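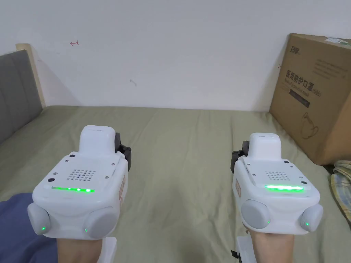

Bed with green sheet, white hand-held grippers.

Skelldale Sleep Diary Set, README

Skelldale is a table of self-reported sleep diaries kept by 156 adults in Cirkow during November. Each person filled in a paper form every morning: time to bed, time up, guessed time asleep, number of wakings, and a 1 to 5 score for how rested they felt. Gebhard Haslinger typed up the forms. Mahlet Kumsa checked them.

Please read the next part before you plot anything.

The "minutes_asleep" column is a guess made by someone who was, by their own account, asleep. I don't trust it and I don't think you should either. Far too many values land on a full hour. People like the number eight. If your result depends on differences under half an hour, you probably don't have a result. 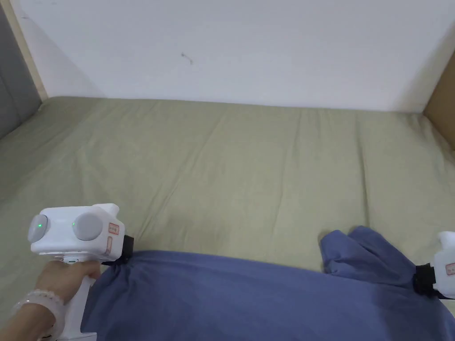
The rested score is worse. We never told people what a 3 meant, and Kedir Mekonnen found that 22 of them gave the same score every single day. They are still in the file. Drop them if you want, but say so.

Files

diaries.csv: one row per person per night
people.csv: age band, shift work (yes/no), shares a bed (yes/no)
notes.txt: free comments, names removed

Missing values are blank. A zero in "wakings" may mean zero or may mean the person skipped the box. The early forms had no way to tell these apart, and the fix only came after 48 people had finished.

The comparison with the Orix wristband was dropped. The band counted lying still with a book as sleep, which makes it a poor judge of a diary.
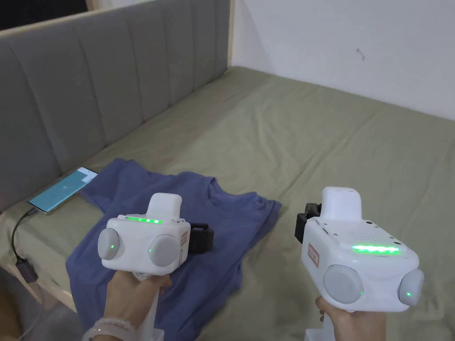 Bethel Feyisa has asked whether the set can be used to rank mattresses or bedding. No. We didn't record either one, and I have already seen a slide that claims we did.

The Gudeta subset (200 rows, same columns) is for testing your code. It was picked by hand, so don't report averages from it.

Corrections go to Bereket Adugna. Include the row number.

Last edited May 23, 2019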